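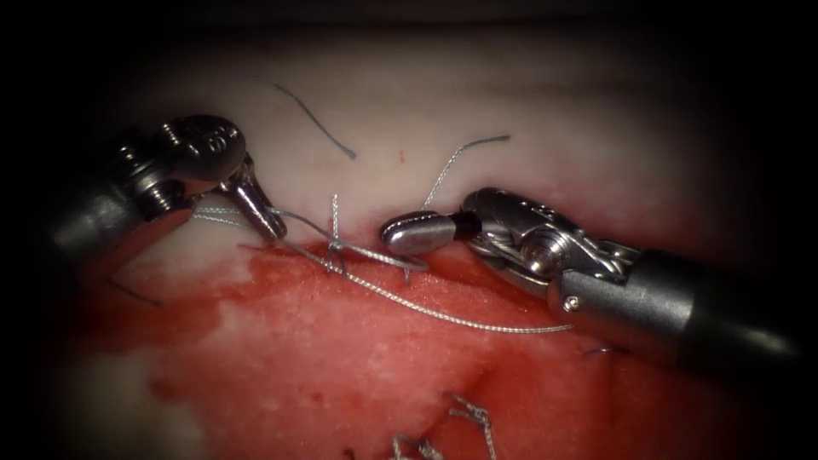
Noltance Suture Rig - FAQ
Last updated 25 December 2018

Wrote this fast between soldering jobs. If your question isn't in here, put it on the whiteboard by the lathe or mail the workshop list.

What is it?
Two-armed tabletop rig that puts stitches in a practice pad. Two cable-driven instruments, one base, one bench. A person drives it from the other end of the bench with a pair of hand controllers. It doesn't stitch on its own and that's not the plan for now.

Is it for medical use?
No. Never. Practice pads only. Don't ask again please.

Who's building it?
Kazue Kikuchi did the wrists and most of the cable routing. I do the electronics and this page. Whoever is around on build nights helps with the rest. We started in September, got the first arm moving and then spent way too long on the second.

Where is it?
Noltance workshop, back bench on the Prendergast Street side. The door code is the same as for the wood shop.

Did you make the instruments from scratch?
No. The tips and wrists are secondhand. We built everything behind the shaft: motor packs, mounts, base, wiring. The wrists came with their cables on and we've had to redo some of those.

What's driving the motors?
A control board we call the Mastura. Revision 2. Revision one had the motor connectors mirrored, our mistake, and we keep it pinned to the wall. Motor packs are plain geared DC motors with encoders. Supply is 24 volt from the bench unit.

And the software?
Wuna. It's our own, it's small, and the comments are bad. Reads the hand controllers, scales the movement down, sends joint targets to the board. Scaling is adjustable. Start with it turned down low - new drivers always want it higher and then they rip a thread out.

How many motors?
6 per side at the moment. One of those is only there to roll the shaft.

What do the stitches look like?
Uneven. Getting better. The early ones sat on top of the pad like little spiders. Now they mostly pull the edges together, if whoever is driving takes their time.
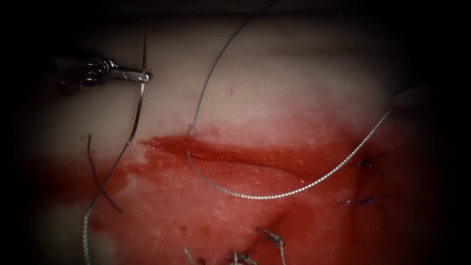
Needle held in the left jaws, two tied stitches in dark blue-purple at the right end of the cut.

Why two kinds of thread?
Because that's what was in the drawer. The silver-gray braided one is easier to follow on the monitor when it's lying over the red. The dark one is easier over the pale part. Use either. Don't leave tails all over the pad though, trim them, they get dragged into the next knot.

Which arm holds the needle?
Usually the left. You can swap in Wuna, under Hands. Restart after swapping, it doesn't always take. The other arm holds tissue, catches the needle tip, pulls thread.

How do you tie a knot with it?
Slowly. Wrap the thread around one tip, reach through with the other one, grab the tail, pull both ways. The part people get wrong is the tail. Too long and you chase it across the pad, too short and it slips back out of the wrap. Practice the wrap with no needle first. Then with a needle. Then with the pad wet.

No force feedback?
No. You watch the thread and the pad and judge by that. If the pad lifts, you're pulling too hard. Kazue wants to read motor current and buzz the controller with it, there's a branch for that in the repo, it half works.

Why do the jaws go slack?
Cable stretch. Almost always. Run the tension routine before you start, then again after a long session. If one jaw droops and the other is fine, look at the pulley stack in the wrist for a cable that has jumped. Fix is fiddly, use the magnifier lamp. Don't force the joint by hand with the motors on.

How many cameras?
One fixed over the pad, that's the one you drive from. One small one at the gripper for working close in. Both go to the same monitor, press V to switch.

Why is the close camera so hard to use?
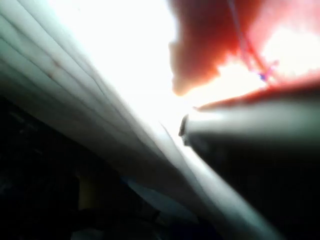 Exposure, mainly. The auto setting hunts all the time and we haven't found a way to lock it from Wuna yet. Anything white near bright light is trouble: the top layers of the white stack just fade into the glare, and a hand in front of the light comes through as a soft orange-red blur with hardly any outline. Meanwhile everything underneath is so dark you're guessing. So keep the lamp off to the side, keep your fingers out, and drive from the fixed view unless you really need the close one. Focus is set by hand with a tiny ring on the lens. Don't touch it, it took an evening.

How do I set up a pad?
Clamp it flat. Both clamps, finger tight. Draw your line with the marker if you want something to follow. Wipe up anything that runs towards the base. There is a drip tray but it's shallow and the power lead for the left pack goes right past it.

Can I reuse a pad?
Sure, until it tears. Work away from the old stitches. Once there's a lot of old thread in one place the needle catches on it and you'll blame the software.

What did it cost?
300 dollars for the two secondhand instruments. The boards and motors came out of the shop parts fund and we didn't keep good records, sorry. The base is scrap from the old router table.

How far can it reach?
Up to 80 millimeters side to side at the pad. Less toward the corners, where the two shafts start getting in each others way.

Do the arms ever hit each other?
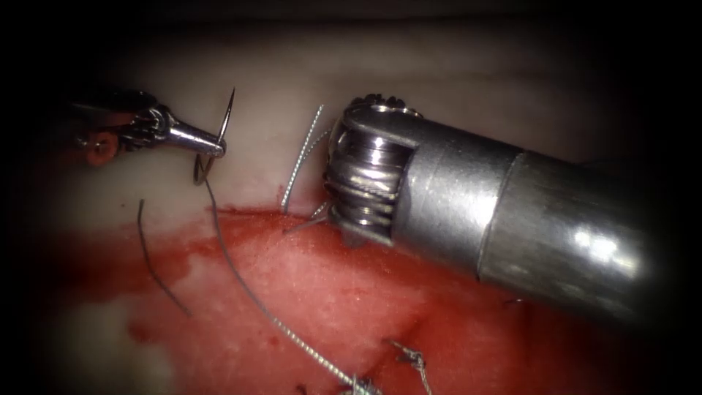 Yes. There's a soft limit in Wuna that slows them down when the tips get close, but it only knows about the tips, not the shafts. If you hear them rub, let go of both controllers. Everything holds position when you let go. Then back out one arm at a time, the one without the needle first. The big red button kills motor power and the arms will sag a bit, so that's for real emergencies, or smoke.

Has there been smoke?
Once. Revision one. See above.

I dropped the needle. Now what?
Motors off. Find it before you do anything else. Magnet on a stick is in the top drawer. Count the needles back into the tin at the end, the number is written on the lid. People lean on that bench.

Can I try it?
Yes, if somebody who's driven it before is there with you. Read this page first. Then do the peg exercise, then the wrap, then a stitch. Most people get a usable stitch on their second visit. Some get it straight away and are annoying about it.

Can I build one?
Go for it. Base drawings and motor pack files are in the repo, in the folder called mech_new (ignore mech_new2). Board files are there too, please use revision 2. The weak spot is getting hold of instruments, and the adapter plate only fits ours, so you'll have to redraw that part. Measure the drive discs yourself, don't trust my drawing, one hole is off.

Can I change things in Wuna?
On a branch, yes. Not on the bench machine. If you broke it already just tell me and I'll roll it back.

What's next?
Locking the camera exposure. A proper cover for the cables behind the left pack. Shaft collision limits. Kazue is also redrawing the clamps so they stop creeping, and would like more people to come and test them on build nights.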